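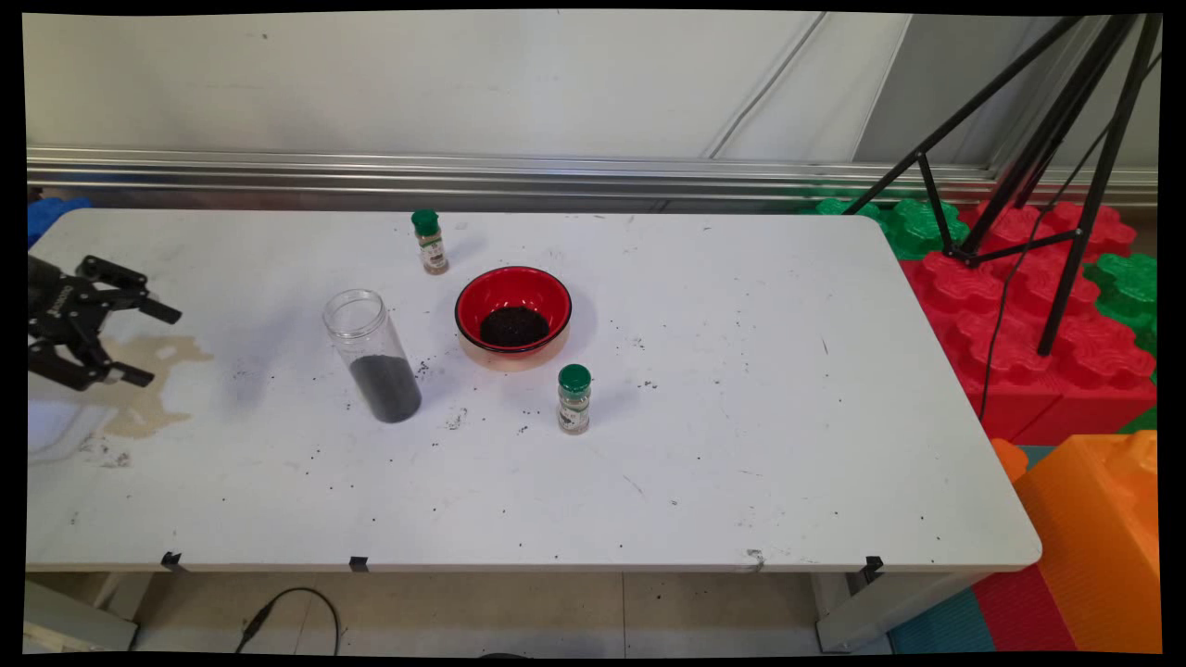
Attachment 1: jar and bowl on the folding table

Ticket 1829
Site: Bonberg shared kitchen
Equipment: Nalano countertop spice mill, Firport counting scale
Status: Closed, one item carried over
Priority: Normal

Problem as reported
Mill runs but grind comes out uneven. Coarse pieces and dust in the same batch. Scale next to it drifts after warmup and will not hold zero. Both were fine before the move to the new room. User has already cleaned the mill and changed the outlet. No change.

Wednesday, 8:40 am
Called the site. Confirmed mill is the older model with the two-piece burr and the adjustment ring on top. Asked which setting they use. They said the middle one, same as always. Asked them to unplug it, take the hopper off and check that the ring clicks at every stop. It clicks at some stops and slides past others.

Asked about the scale. It is on the same counter as the mill. Told them to move it to a separate surface and leave it on for a while with nothing on the pan.

9:25 am
Site called back. Scale holds zero on the other surface. With the mill running on the counter they can feel vibration through the top. Scale drift is probably the counter and not the load cell. Leaving the scale part of the ticket open until calibration is checked.

11:10 am
On site. Took the mill apart. Upper burr was seated one notch off, so it was sitting at a slight tilt. There is a small mark on the burr and a matching mark on the carrier, and they have to line up. The manual shows this but the drawing is small and the marks fill up with oil and powder. Cleaned both with a dry brush and reseated the burr. Ring now clicks at every stop.

Ran a test batch on the middle setting. Better, but still some large pieces. Checked the spring under the lower burr. It is short compared with the spare in the kit. Replaced it. Second batch is even to the eye. Sieved it and very little stayed on the screen.

11:50 am
Scale check with the reference weights:
400 g weight reads 400
1000 g weight reads 996
Repeated both, same result. Ran span calibration with the 1000 g weight. First try gave an error. Level bubble was off center, so I adjusted the rear feet and tried again. Calibration accepted. Both weights now read correctly.

Left the scale off the mill counter and put a strip of tape where it should stay. If they want it back on the same counter they will need a rubber mat under the mill. The thin one from Yuan that we carry is not enough for this model. The thick one is on back order.

12:15 pm
Showed the morning shift how to line up the burr marks. Asked them not to wash the burrs with water. They had been rinsing them and putting them back the same day, and there is light rust on the carrier. It wipes off and does not affect the grind yet.

Parts used
Lower burr spring, 1
Dry brush, left with site

Follow-up
Order thick mat when stock comes in.
Replace the carrier at next service if the rust has come back.
Send a larger copy of the burr drawing to post by the mill.

3:30 pm
Site ran a full afternoon batch and reports no problem with the grind. Scale still holding zero. Closing the ticket. Mat order carried over to a new ticket under the same site.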